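4. Dresser l'inventaire du mobilier

Cette section concerne le module Inventaire de Stedutell. Elle s'adresse aux couples qui préparent un partage de biens, avant un changement de régime matrimonial ou dans le cadre d'une séparation. L'inventaire obtenu est un document de travail. Il ne remplace ni un acte notarié ni le conseil d'un avocat.

Avant de commencer, vérifiez que le dossier a été créé (section 2) et que les deux comptes sont actifs. Tant que le second compte n'est pas validé, le bouton Nouvel inventaire reste grisé.

4.1 Créer l'inventaire

1. Ouvrez le dossier, puis cliquez sur Biens > Mobilier > Nouvel inventaire.

2. Donnez un titre à l'inventaire. Le champ accepte 80 caractères, espaces comprises. Évitez les adresses complètes : le titre figure en clair dans les courriels de notification.

3. Choisissez le mode de saisie, pièce par pièce ou par catégorie. Le mode ne peut plus être modifié une fois le premier bien enregistré.

4. Ajoutez les pièces du logement. Les caves, garages et box loués se déclarent dans Annexes, même s'ils se trouvent à la même adresse.
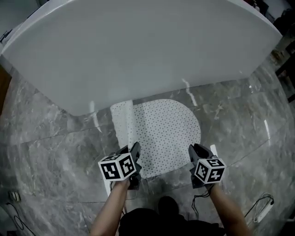
4.2 Saisir un bien

1. Cliquez sur Ajouter. Une fiche vide s'ouvre à droite de la liste.

2. Remplissez la désignation avec des mots courants : table, chaussons, armoire. Le numéro de série est facultatif.

3. Indiquez l'origine du bien : achat avant l'union, achat pendant l'union, donation, succession ou inconnue. Si vous hésitez, choisissez Inconnue. La fiche reste modifiable jusqu'à la clôture.

4. Saisissez la valeur estimée, puis la base de l'estimation (facture, avis d'un professionnel, accord entre vous).

5. Joignez les pièces utiles. Une fiche peut contenir jusqu'à 12 fichiers, photos et factures confondues.

6. Cliquez sur Enregistrer. La fiche passe à l'état Proposé et devient visible par l'autre personne.

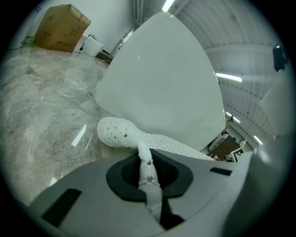
Chausson blanc ajouré.

Note : les effets personnels de faible valeur (vêtements, chaussures, linge) peuvent être regroupés dans une fiche unique. Cochez Lot et laissez la quantité vide.

Attention : une fiche supprimée ne peut pas être restaurée. Pour retirer un bien en gardant sa trace, utilisez l'état Écarté.

4.3 Accepter ou contester une fiche

Chaque fiche proposée attend la réponse de l'autre personne.

1. Ouvrez l'onglet À valider.

2. Sélectionnez une fiche et cliquez sur Accepter ou sur Contester.

3. En cas de contestation, indiquez le point en cause : origine, valeur ou attribution. Le commentaire est obligatoire et sera lu par l'autre personne ainsi que par les conseils ayant accès au dossier.

4. Pour clore la contestation, l'auteur de la fiche la modifie, puis l'envoie de nouveau. Après 2 renvois sans accord, la fiche est classée dans Points à discuter et n'entre plus dans le total.

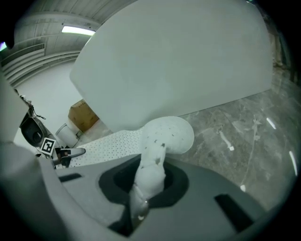 Panneau blanc courbe et sol gris marbré.

4.4 Clore et exporter

1. Vérifiez que l'onglet À valider ne contient plus aucune fiche.

2. Cliquez sur Clore l'inventaire. Chaque personne reçoit un code de confirmation et doit le saisir depuis son propre compte.

3. Choisissez le format d'export. Le PDF convient pour une remise au notaire. Le format Trokby est réservé aux cabinets équipés du logiciel du même nom.

4. Téléchargez le fichier et conservez-en une copie hors de Stedutell.

Attention : n'utilisez jamais le compte de l'autre personne pour saisir son code, même avec son accord. Le journal du dossier enregistre chaque connexion et il est joint à l'export.

Si le total affiché diffère de la somme des fiches, cherchez d'abord une fiche en devise étrangère ou un bien saisi à la fois dans une pièce et dans Annexes. Les doublons ne sont pas détectés automatiquement.

L'assistance Pandel ne répond pas aux questions juridiques et ne traite pas les demandes le dimanche.

Rédaction de la section : Olaia Marín
Section suivante : 5. Comptes bancaires et crédits en cours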